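# Gripper Playback Without the Jitter: Final Report

Course project, software track. Written by me, with a lot of code review from Brodie Prendergast.
May 10, 2026

I picked this project in February because I thought it would be easy. We already had recordings from the hand-held grippers, we already had an arm, so all I had to do was take the path somebody's hands made and get the arm to follow it. Two weeks, tops! Then I'd spend the rest of the semester on something fancy with learning. I never got to the fancy part, and this report is mostly about the two weeks that ate everything else.

## What I was trying to build

The tool is called Juvness (Brodie's name for it, I lost the vote). It reads a recorded demonstration, cleans up the gripper poses, lines up the left and right hands in time, and writes out a path the arm controller will accept without complaining. There's also a small viewer, which I wrote last and should have written first.

Juvness has four steps, each one its own script so I could rerun just the part I'd broken:

1. `load` pulls in both pose streams and the finger opening values
2. `align` puts left and right on one clock
3. `smooth` takes the shake out
4. `retime` stretches the motion wherever a joint would have to go too fast

I had 248 demonstrations to work with, all short tabletop tasks. I held out 40 for testing and promised myself not to look at them, and I mostly kept that promise (I peeked at one when the loader crashed on it).

## The clock problem

My first version assumed the two streams started together. They don't. Each side stamps its own samples, and the offset changes from one recording to the next. I didn't notice for ages, since when you replay one hand at a time everything looks fine. It was only when I plotted both hands together on a task where they meet in the middle that I saw the right one showing up late to its own meeting.

I tried matching on motion first: find the moment both hands start moving and call that zero. Bad idea. People don't start both hands at once. What worked was adding a sync gesture, where the operator closes both grippers twice before doing anything else. The finger opening signal has really sharp edges there, so a plain cross-correlation finds the offset on almost every recording. For the older recordings without the gesture, I had to set the offset by hand in the viewer, and 14 of them I just gave up on and dropped.

## Smoothing, or how I ruined a perfectly good grasp

Human hands shake. I knew that, but I didn't know how much of it the arm would faithfully copy. The first replay I ran sounded like a washing machine full of spoons, so I put a heavy low-pass filter over everything and felt very clever about it.

The motion looked beautiful after that! It also missed nearly every grasp, because the filter rounded off the little stop a person makes just before closing the fingers. The arm would glide past the object and close on air. I spent three evenings blaming the calibration.

The fix was to let the filter strength depend on speed and on the fingers. When the hand is traveling, smooth a lot. When it's slow, or the finger opening is changing, smooth very little. There's one blending window in between, and I tuned its width by hand on the training recordings. I'd like to say there's a principle behind the value I ended up with, but I tried a bunch and kept the one that missed least.

One more thing that bit me: rotations. I was filtering quaternions component by component, and every so often the sign would flip from one sample to the next and the filter would average its way through nonsense. If you're doing this yourself, make the signs consistent before you touch anything else. It's one line. It took me a whole weekend to find out I needed it.

## Retiming

This part went well, so there's less to say. People move faster than our controller limits allow, mostly at the wrist. `retime` walks along the path, finds each stretch where a joint would go over, and slows only that stretch. The slowest replay I got was a scooping motion with a big wrist roll, which is painful to watch but does get there.

Brodie pointed out that slowing one hand means slowing the other too, or all the clock work goes to waste. Both hands now share a single time scale. I'd missed that completely.

## What I'd do differently

Viewer first. I said it already but I mean it. I wrote 457 lines of filter code while looking at numbers in a terminal, and when I finally had both hands drawn on screen I found two bugs in the first hour.

I'd also save the raw files and the cleaned files in separate folders from day one (don't ask), and I'd check the sync gesture while the operator is still holding the grippers, so a bad take can be redone on the spot. Right now the check only runs afterward. The code for it already exists inside `align`, so whoever picks this up next should be able to move it into the recorder without much trouble, and I've left notes in the readme on where to start.
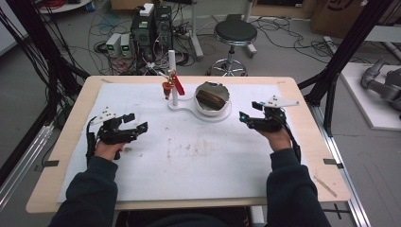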